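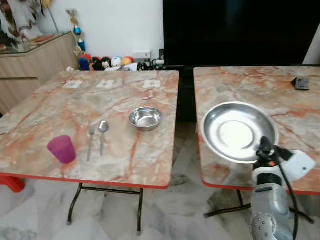
Figure 7.1 A table-setting task laid out on two folding tables. The gripper is at the rim of the steel plate; the cup, fork, spoon and bowl are on the neighbouring table.

Chapter 7
Chores: What Machines Can and Cannot Yet Do

In this chapter you will learn
why a household chore is harder to automate than most factory jobs
how a chore is broken into steps that can be tested one at a time
what is meant by success rate, cycle time and intervention
how to read a claim about a household robot

7.1 A plate, a cup and a spoon

Setting a place at a table takes an adult less than a minute. Most people can do it while talking on the phone. The same job, given to a robot arm, brings in nearly every open problem in the field, and we will come back to it throughout the chapter.

Start with the plate. A wide, shallow plate lying on a table offers very little to hold. The fingers have to find the rim, get one finger under it or pinch it from the side, and lift without tipping. Polished steel adds a second problem. Cameras that measure depth work poorly on shiny surfaces, and a bright reflection in the middle of a plate can be read as a hole, a bump or nothing at all. See-through plastic causes similar trouble for a different reason: the sensor may pick up whatever is behind the cup.

Cutlery is thin and lies flat. A gripper that comes down too low hits the table, and one that stops a few millimetres too high closes on air. People solve this by touch. We press lightly, feel the handle and slide a fingertip under it. Many grippers have no sense of touch worth the name, so the arm depends on its camera and on knowing the exact height of the table.

Then there is the table itself. In Figure 7.1 there are two, with a narrow gap between them. A person moving a plate from one to the other would hardly notice the gap. A machine has to know that it is there and that nothing can be set down across it safely.

7.2 Why the factory came first

Robot arms have worked in factories for decades. The Kesska bottling plant at Drivcombe, which we looked at in Chapter 4, runs 3 arms on its packing line. Each one lifts the same carton from the same place and puts it on the same pallet. Engineers at the plant spent a long time getting the cartons to arrive squarely -- far longer than they spent programming the arms.

This is the usual pattern. In a factory, the surroundings are changed to suit the machine. Lighting is fixed, parts are held in trays, and people are kept behind a fence. In a home, the machine has to suit the surroundings. There may be toys along the wall, a remote control left on the table, and a different bowl tomorrow.

Small workshops fall between the two. Valter Correia, who manages the Esteves joinery shop, looked into buying an arm to sort hinges and handles. The supplier's trial went well with one type of hinge. The shop stocks 656 different fittings, and he decided to keep sorting by hand.

7.3 Counting successes

Suppose a robot is asked to set one place at a table, and we split the job into five steps: plate, bowl, cup, fork, spoon. Suppose also that it gets each step right nine times out of ten. The chance of all five going well is 0.9 multiplied by itself five times, or 0.59. A machine that sounds quite good at each step fails at the whole job four times in every ten.

Success rate is the share of attempts that end as they should. Cycle time is how long one attempt takes. An intervention is any moment when a person has to step in, whether to move an object, restart the program or catch something that is falling. A fair report gives all three.

Consider a trial by Michalis Stefanou and Hélder Carvalho using an arm called Anda. They recorded 2,000 attempts at moving one item of tableware to a marked spot. Of these, 1,486 succeeded, a rate of 74 per cent. Most of the failures were with cutlery. The bowl was moved correctly far more often, and the authors suggest that its raised edge gave the fingers something to close on.

Check your understanding

1. Name two reasons a shiny plate is hard for a robot to pick up.
2. A robot folds a towel in four steps and gets each step right eight times out of ten. Work out its success rate for the whole job.
3. Choose a chore you do at home. Write down its steps, and mark the ones where you rely on touch more than sight.

Section 7.4 looks at grippers, beginning with the simple two-fingered kind.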